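Students at Jostville take on the laundry basket in robot handling project

14 Sep 2026
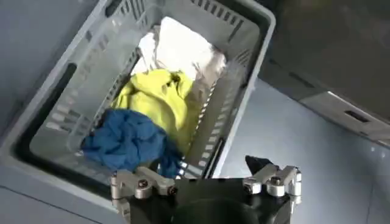 The hardest part is getting the gripper to let go of the idea that cloth has a shape, according to one second-year student on the Jostville team, who said the group had spent its first month treating a crumpled shirt as if it were a box. A box has edges to aim for. With cloth, the student said, you pick a fold, go in and see what comes up with it.

The team at Jostville Technical College is working on a robot arm that takes clothes out of a basket one item at a time. It is the college's entry for the Chevalier Cup, a student contest in household robotics which will be held in Bustport in January.

Entries in the contest are given a basket of mixed laundry and must empty it, putting each item down separately on a flat surface. Teams lose points if two items come out together or if the basket is moved. The clothes are supplied by the organisers on the day and teams do not see them beforehand. Folding is not part of the task this year, though it has been suggested for a later round.

In Jostville the work is being done as part of the second-year course in automation. There are 19 students on the project, split between the mechanical side, the control software and the collection of practice runs. Everyone takes a turn at guiding the arm by hand control, whichever group they are in. The recorded runs are then used to train the program that will drive the arm in the contest.

The aim is to have 1000 recorded runs before the end of term. A run starts with the clothes dropped into the basket and ends when the last one has been lifted clear. Runs that go wrong are kept as well, with a note of what happened, and the software group goes through them at the weekly meeting.

Practice has been set up with different colours and sizes of cloth. A blue cloth, a yellow-green garment and a white cloth make up one of the loads, and the order in which they lie is changed between runs. The students began with a single item and moved on to a load of 3 once the arm could deal with that. Dark clothes on top of other dark clothes are being left until later in the term.

The view from the wrist camera has needed a good deal of attention. It gives the program a close look at the cloth just before the fingers shut, but when the arm is low over the basket it can see little of what lies to the side. A second camera, fixed higher up, was added over the summer for that reason. The two pictures are matched in time before a run is stored – a step that failed without warning for several days at the start of term, and those runs had to be thrown away.

The fingertips have also been changed. The first set was wide and tended to pick up two layers at once. The set now fitted is narrower and comes to a point, and the mechanical group is comparing it with another design that has a softer inner face. A decision on which to take to Bustport is expected at half-term. Both sets will be packed in case the clothes on the day are heavier than the practice ones.

Parts for the project were paid for in part by Bosance, a local maker of conveyor equipment, which has also let the students use its workshop for cutting brackets. The college has met the rest of the cost from the course budget. Travel to Bustport has not yet been paid for, and the students are planning a sale of repaired small appliances at the college to help with it.

Jostville has entered the contest 2 times before, both times with wheeled machines in the delivery class. It was placed in the lower half on each occasion. The delivery class has been dropped from the coming contest, and the laundry task is open to any college team with a single arm.

The project room is open to visitors on the college's autumn open day, when the arm will be shown working under hand control. School pupils who would like to try the controls can put their names down at the main reception. Places are limited and each turn lasts long enough for one basket.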